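Urnville Seed Packet Notes

5/21/19
By the keeper of the Urnville seed drawer

# README

These are the notes that go together with the seed packet list of the Urnville seed drawer. The list is a plain table, saved as `packets.csv`, and it has one row for each packet that came to the drawer. I wrote this file so that other people can use the table without writing to me first, but letters are welcome also.

English is my third language. If a sentence is strange, please tell me and I will repair it.

## What is in the table

There are 306 rows. Every row is one packet, not one kind of plant, so the same marigold can be there several times if several packets were given. Open packets and closed packets are both included. Home-made envelopes are in a separate file, `envelopes.csv`, which has 60 rows and is much less tidy.

The columns are:

- `id` : the number written by pencil on a small sticker
- `name_printed` : the name of the plant exactly as on the packet, in its own writing
- `name_latin` : only if it is printed on the packet
- `name_english` : my translation, or the common name
- `brand` : as printed
- `barcode` : all digits, kept as text
- `sow_from`, `sow_to` : months
- `state` : closed, open, empty
- `remark` : anything else

## How the packets are read

I put the packets flat on the table, a few together, and read first the back and then the front. The back is usually more useful. It has the sowing table, the barcode and the small print of the company. The front has the big name and a nice drawing, and for some brands the drawing is all that a gardener will remember when they come to ask for "the one with the shop on it".

Many packets in the drawer have Chinese text. I can read it slowly, with a dictionary. I copy the characters first and translate after, on another day, and I do not change the copied characters later to suit my translation. 孔雀草 is entered as French marigold, and the Latin name *Tagetes patula* printed beneath it leaves no doubt. 矮向日葵 is entered as dwarf sunflower. For this second one I leave `name_latin` blank until I find the name in print on the packet.
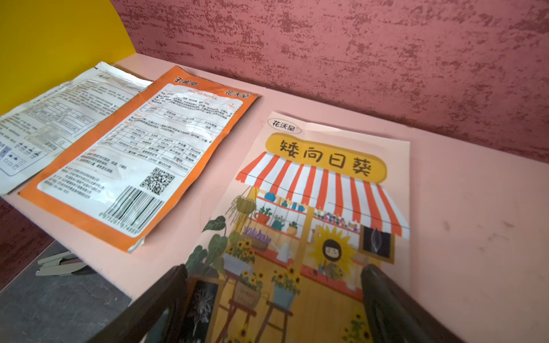 Can I sow the dwarf sunflowers and the French marigolds in the same box?

It is better to give them separate boxes at the start. Marigold seedlings are small and can be moved easily when they have a few leaves, while sunflowers do not like their roots to be disturbed and do best if sown where they will stay. Afterwards they can grow side by side, with the marigolds at the front.

## Sowing months

The months in `sow_from` and `sow_to` are from the packet, if the packet gives them. I did not correct them for our weather. In Urnville we have cold nights for a long time, and the gardeners in Lill, lower down, can begin earlier than us. If you live in a place like ours, you can still sow marigolds in June and have flowers before autumn.

Some packets divide the country in zones and give different months for each. In this case I wrote the widest range in the two columns and put the details in `remark`.

## Known problems

- Row 1789 does not exist. It is a sticker number which was written wrongly on one packet, and people have already used it in their notes, so I keep it in `remark` for that packet and do not use it again.
- In 4 rows the barcode is not complete, as the packet is folded or torn there. I did not guess the missing digits. Please do not fill them from the internet.
- If you open the table in a spreadsheet program, long barcodes may change to a short form with an E in the middle. Import this column as text.
- Old versions of the file did not save Chinese characters properly. If you see question marks or boxes in `name_printed`, download it again and choose UTF-8.
- The word "dwarf" is used by different brands for very different heights. I copy the height in `remark` when it is printed.

## What is not here

There is no information about germination. I know this is what most people want, but we did not test the seeds in a regular way and I do not like to publish numbers which I cannot defend. Prices are also left out.

## Using and sharing

You may copy the table and change it. Please say where it came from and keep the `id` column, so that corrections can find their way back. The drawings on the packets belong to the companies who printed them, and the table gives no rights on these.

## To do

- check the brand spelling in the oldest rows
- add the packets from Lalthorpe
- write the plant names in pinyin, if somebody can help with the tones

Related items

- Ulen bean and pea list
- How to fold a seed envelope from one sheet of paper
- Lill allotments: sowing calendar
- Lalthorpe seed swap, what to bring
- Reading the back of a seed packet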